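Fruit Waste in Shared Student Kitchens

Project report by Salma Benkirane and Abdelkrim Tawfik

1. Background

Rokthorpe is a hall of residence with shared kitchens on every floor. Each kitchen has one fridge, two food bins and a worktop where people leave bread, fruit and anything else that does not need to be kept cold. In the autumn term the hall newsletter asked residents to cut down on food waste but gave no figures, and when we asked the office they did not have any. We decided to find out how much fruit was being thrown away and whether where it was kept made a difference.

We chose fruit for two reasons. It is bought by almost everyone in the hall, and it is easy to pick out of a bin and weigh. Cooked food was left out because it is usually mixed with packaging and sauce.

2. Method

The study ran through February in the kitchens of two blocks, Ganier and Saber. Residents of Ganier were asked to keep fruit in the open on the worktop, apart from berries. Residents of Saber carried on as normal, which for most of them meant the fridge or a cupboard in their room. 31 residents agreed to take part and filled in a short form at the end.

Fruit waste went into a separate caddy with a lid. We emptied the caddies every evening at 8 pm and weighed each item on a kitchen scale. Peel, cores and stalks were weighed but recorded on another sheet, as we did not want to count them as waste. An item was only counted if at least half of it was left. This rule caused some arguments between us - half a banana is hard to judge when it has been squashed - and in the end Abdelkrim made the decision in Ganier and Salma in Saber.

The form asked how often people bought fruit, where they kept it and why they had thrown any away.

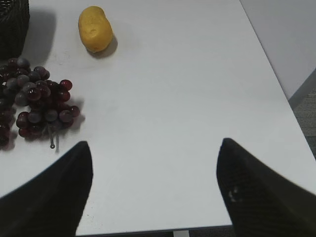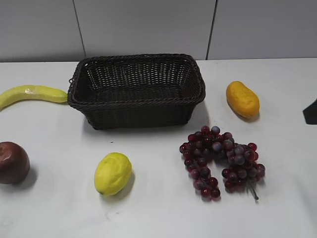
Woven basket on a white tabletop.

3. Results

We recorded 338 items of fruit thrown away whole or at least half uneaten. Of these, 289 could be identified. The rest were too soft or too mixed up with other waste to name with any confidence, so they are in the total but not in the breakdown by type.

Bananas were the most common item in both blocks, followed by apples and then satsumas. Saber threw away more than Ganier in every week except the last, when several people in Ganier went home early and cleared their shelves before leaving. We have left that week in.

The heaviest single item was a melon of a little over 300 grams, already cut in half and wrapped in film.

On the forms, the reason given most often was forgetting that the fruit was there. Residents of Saber mentioned this more than residents of Ganier. The second reason was buying a large bag when only a few pieces were wanted. The nearest shop, Nernodmont, sells most of its apples and satsumas in bags, and loose ones cost more per piece.

4. Problems

The two blocks are not the same size and we did not know exactly how many people used each kitchen. Some residents used the ordinary bins out of habit. We checked these for the first few days but stopped after a complaint about the smell in the corridor.

People also knew they were being studied. Two of them wrote on the form that they had eaten fruit they would otherwise have binned.

5. What we would change

A longer study would be better, with the blocks swapping over halfway through. We would also weigh what people bought as well as what they threw away - without that we cannot say what share of the fruit was wasted. The caddies should be emptied in the morning, before the cleaners come round.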